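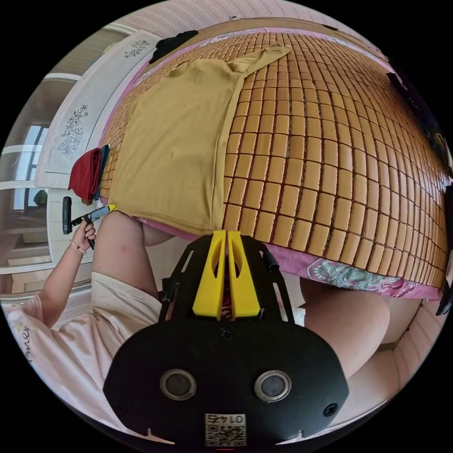 A yellow T-shirt on a tiled summer sleeping mat.

Vultthorpe Bedding Terms

Vultthorpe is a word list for summer and winter bedding as it is named in shop listings, care labels and household notes. It holds 3561 entries. Each entry gives a term, a short definition, a material group and the kind of source it came from.

Contents

terms.csv holds the main table, one term per row
groups.csv holds the 36 material groups
variants.csv holds spelling variants, linked to terms.csv by term_id
CHANGES.txt is the change log

Fields in terms.csv

term_id: a whole number, never reused
term: the name as printed, lower case
definition: one or two plain sentences
group: a code from groups.csv
source: listing, label or note
season: summer, winter, all or blank

Where the terms come from

Most of the listings are from two shops, Hanano and Itton. Care labels were typed in by hand from the labels themselves. The household notes come from the Rüegg papers, a set of 8 notebooks with laundry and storage lists. Prices, stock numbers and addresses were left out.

Known problems

Sleeping mats are the weakest part of the table. Sellers use "tile mat," "block mat" and "cool mat" for the same thing, and "cool mat" is also used for gel pads. We kept these as separate terms and joined them in variants.csv only where the listing made the material clear. Blank season values mean the source did not say. Quilt sizes are not standardized, and "full" and "double" are both present.

Version 2 split "cover" into duvet cover, mattress cover and dust cover. Files that still use the old code will not load against the new groups.csv.

Use

All files are UTF-8 with comma separators. Open groups.csv first if you plan to filter by material. The list is meant for search, tagging and translation work. It is not a guide to washing anything, and the definitions should not replace a care label.

Corrections

Send the term_id, the field and the new text. Fixes are merged in April.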